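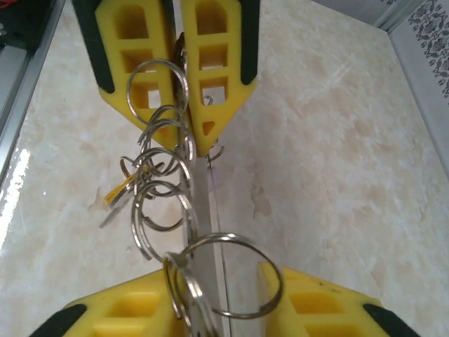
Key ring handover between two Murkis grippers, small ring hooked in a finger window.

Murkis gripper fingers, set of four — 3 out of 5
Reviewed July 20, 2020

I really wanted to love these! I bought two pairs in June to replace my old Zervas set, and for boxes, cups and sponges they've been a joy. The rubber pads hold well and the yellow is cheerful on a gloomy morning.

My trouble is with the cutouts. Anything with small loops finds its way into those little windows, and keys are the worst of the lot. Out of 163 handovers I logged, 15 ended with a ring snagged, and on one of them the giving arm kept pulling until it faulted out on torque (my heart was in my mouth, and my hand was on the stop button — please keep yours there too).

Murkis answered my email kindly and suggested a lower force limit, which does make the snags gentler. I'd still love a solid-sided version. For smooth objects, buy them happily. For keys, I'm going back to Zervas.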